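Why I Stopped Trusting Our Success Rate

12/06/2024

I promised a few of you (hi, Pilar Vergara, I did get your email, both of them) that I would finally write up what we've been doing with the pick-up policy, and then the fall got away from me the way falls do. So make yourself some tea, because I've been saving this up.

Back in September we had a number we were very proud of. Our policy, which we call Umora after the street Teodor grew up on, was picking up small hand tools on 63 percent of tries. We had trained it on 3,959 demonstrations, most of them driven by Teodor and me in long afternoons with the radio going, and I don't mind telling you I called my mother when that number came in. She asked if the robot could do dishes yet. It can't, Mom.

Then Hortensia Quiroga visited from the Zúñiga lab and asked how we decided where to put the tool before each try. Well, we just put it down! A person reaches in, sets the screwdriver somewhere sensible, steps back, and presses go. She gave me a very kind look, and I knew that look from graduate school.

What she had us do was simple and a little painful. We printed a list of starting positions and angles, drawn at random by a script, and whoever was resetting had to follow the list even when the spot was awful. Handle jammed up near a side, blade pointing back at the arm, all the places we had apparently been avoiding for months without knowing it. We ran the same weights, the same arm, the same lighting, and the number fell far enough that Teodor went for a walk.

I was gloomy for a few days, I'll admit, but after that it got interesting. When we went through the failures, most of them came from the wrist view. The policy was going for the thin part of the tool, the shaft, whenever the handle was turned away from it, and a shaft is a miserable thing to hold. It had learned from us, of course. We had grabbed shafts in a fair number of our own demonstrations when we were tired and wanted lunch. So we went back, pulled out the shaft grasps, and recorded new demonstrations where the fingers always go to the handle, close up by the collar where it meets the metal. Only ten new sessions, all told, and I had expected to need far more.

Both of these are wrist camera views from the bench, the bare floor first and the screwdriver second.

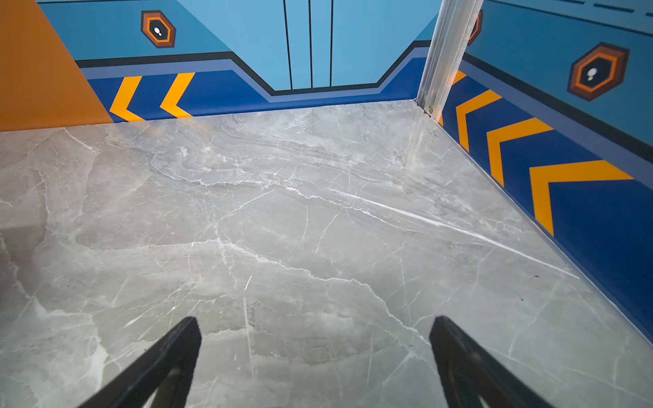
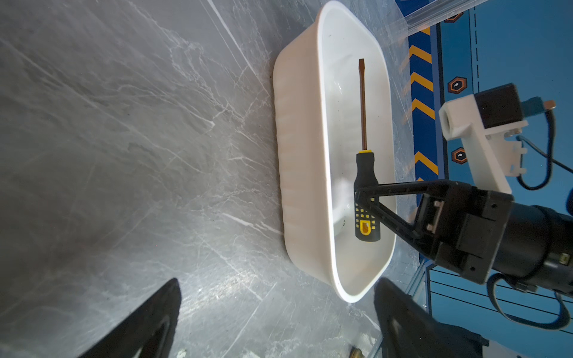 Anyway, the retrained policy is doing better on the random list, and I'm going to be stubborn and not give you a figure until Brenda Farías has run it herself without me hovering. She has resetting duty through the end of the month and she is much stricter than I am. If a grasp slips at all during the lift, she writes it down as a failure, and I used to give those half credit (I know, I know).

The other thing I want to try is switching the tool. We have 4 screwdrivers that are close cousins of each other, and I suspect the policy has learned "yellow and black" more than it has learned "handle." Emiliano Henríquez thinks I'm being too hard on it. We have a bet going, and the stakes are pastries from the place by the bus stop, so either way I come out fine.

If you run manipulation experiments yourself, I'd love to hear how you choose your starting positions, and whether you write them down before or after. The comments are open again now that I've cleared out the spam. Pilar, I owe you a longer reply about the reset script, and I'll send it along once I've taken my passwords out of it.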